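What "Refurbished" Is Worth: A Morning With a Skeptic Who Sells Them

I have never trusted the word "refurbished." It sits on a listing the way "home-style" sits on a can of soup, and I have been burned twice. The second time was a desktop that arrived with somebody's tax folder still on the drive. So when the owner of Aller, a used computer shop in Sama, agreed to talk, I brought my grudge with me and said so before I had my coat off.

She didn't argue. "I'd be suspicious too," she said. "The word has no rules. I could blow the dust out of a computer, put it in a box and call it refurbished, and who is going to stop me?"

She has run the shop for seven years. Before that she worked in purchasing for a furniture maker, where she was on the other side of the deal, signing off on pallets of office machines that went out the back door to whoever offered the most. She says she got curious about where they went. She doesn't claim it was a calling. "The rent was cheap and I was sick of chairs."

We spoke on a Friday, before she opened, over coffee from Dương across the street. It was good coffee, and I mention it because it was the only thing that morning I took entirely on faith.

I asked what she does to a computer that I couldn't do myself with a can of air and an afternoon. She laughed at that and said I could do most of it. The memory gets tested overnight. The drive is wiped, or pulled and replaced if it's old. The power supply gets swapped if it makes noise or if she doesn't like the brand. The little battery on the board gets changed whether it needs it or not. Old thermal paste is cleaned off and new paste goes on.

"None of it is hard," she said. "It's boring. You're paying me to be bored."

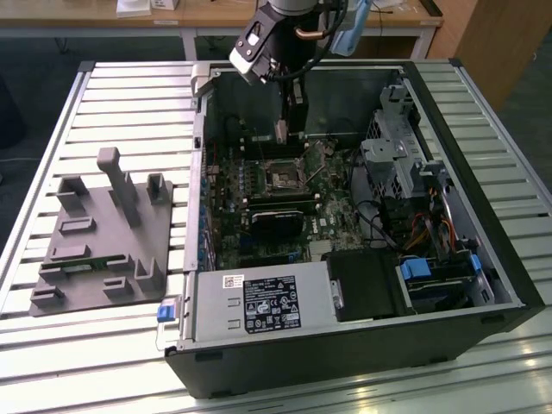

The price problem

Boredom, at Aller, is not free. The machine she pointed me to as typical was priced so close to a new budget desktop that I asked her to say the number again. You can buy something brand new, with a full warranty, for $500. Why would anyone in their right mind buy a former insurance company computer for most of that?

"Because the $500 one is built to be $500," she said. "Open it up. The power supply is some odd shape you can't replace. There's one memory slot. The fan is tiny. The office machine cost a company three times that when it was new, and it was built so their own tech people could get into it in a minute."

I have heard this argument before, usually from people with a used thing to sell. It has some truth in it. It also leaves out that a processor from several years ago is still a processor from several years ago, however sturdy the box around it. I put that to her.

"Sure," she said. "If you edit video, go buy new. I tell people that. I told a man that last week and he went and did it." Did she mind? "I minded a little."

She showed me an invoice to make her point, number 1439, from a customer who had brought in her own machine instead of buying one. New drive, new power supply, more memory and labor came to $547. I said that seemed to prove my case and not hers. For that money the customer could have had a new computer and lunch.

She looked at the paper for a while. "She wanted to keep it," she said finally. "It had her accounting program on it, the old one, and the license won't move over. So for her it was worth it. For you it wouldn't be." I think that is probably right, and I also think a lot of people with no old accounting program have been talked into the same sort of bill elsewhere.

Grades, stickers and other comforts

My real quarrel is with the grading. Grade A, Grade B, "certified," "renewed," "like new." I asked what Grade A means at Aller.

"That it looks nice," she said.

That was all? She said that was all it meant almost anywhere, and that buyers have been trained to read it backwards. The letter is about scratches. A Grade A computer can have a tired drive and a Grade C computer can be in perfect health with a dent in the corner. Given the choice, she would take the dent at a discount every time. Her own machine at home has a panel that doesn't match.

She has tried selling without grades. For one month, June, the tags in the shop listed only what had been tested and what had been replaced. Sales went down. Customers kept asking which ones were Grade A. She put the letters back in July and feels bad about it, though not bad enough to take them off again.

I asked about Fliltar, the online marketplace where a good share of used desktops around here now change hands, and where a green badge promises that a seller has been checked. Aller sells there too, and has the badge.

"I filled in a form and sent a picture of my front door," she said.

I had hoped for more than that. To be fair to the marketplace, she said it does force sellers to take returns, and that has cleared out some of the worst of them. But she wouldn't say the badge tells a buyer how a machine was tested, or if it was. "It tells you I have a door."

What gets left out

There is a green story told about all this, and I wanted to see if she would tell it. A used computer keeps metal and plastic out of the dump, saves the energy it would take to make a new one, and lets the buyer feel like a good citizen. Her website has a leaf on it.

She winced when I brought up the leaf. The person who made the site put it there. She does believe that using a thing longer is better than making a new one, and so do I. What she doesn't like is the way it gets used to close a sale. Plenty of what comes through her door is past saving, and it leaves on a recycler's truck. She has visited the recycler and was satisfied with what she saw. What happens after that, when the sorted boards are sold on, she doesn't know.

"I ask," she said. "I get a certificate. It's a nice certificate."

She was just as flat about old machines and software support. A computer that can't run a current operating system is not a bargain at any price if it's going to be used for banking, she says, and she won't sell one for that. She will sell one to a person who wants to play old games on it. She admits she has no way of knowing what they do when they get home.

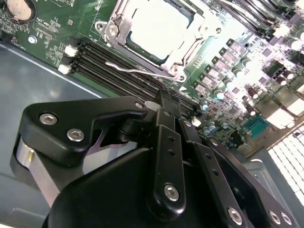
So how can an ordinary buyer tell if a used desktop has been properly tested?

Ask the seller what was replaced and what the drive's health report says, and ask for it in writing. A shop that did the work will have it to hand. A shop that answers with a letter grade, or tells you everything was "fully checked," has told you nothing, and she would walk out. She would also turn it on in the store, let it run while you talk, and listen to the fan.

I tried this later on two other sellers by phone. One read me the drive report line by line, a little proudly. The other asked if I was from the tax office.

The warranty question

Aller gives ninety days. I said a new computer gives a year and that the gap told me something about her confidence.

"It tells you about my bank account," she said. A big maker can spread the cost of a bad batch across everything it sells. She can't. If a power supply goes in month four she will usually fix it for the cost of the part, but she doesn't put that on the sign. I asked why not, if she does it anyway. "Then I'd have to do it for the rude ones."

I liked her for saying it. I also noticed that a promise which isn't written down is the same promise I got from the man who sold me the computer with the tax folder — and he was very friendly as well.

Before I left I asked which machine in the shop she'd sell to her own mother. She went past the two at the front with the Grade A tags and tapped one on a lower shelf, scuffed along the top, with a handwritten list taped to its side. New drive, new battery, memory tested, fan replaced. It was cheaper than the others. I asked if she would hold it for me until Monday, and she said she doesn't hold things.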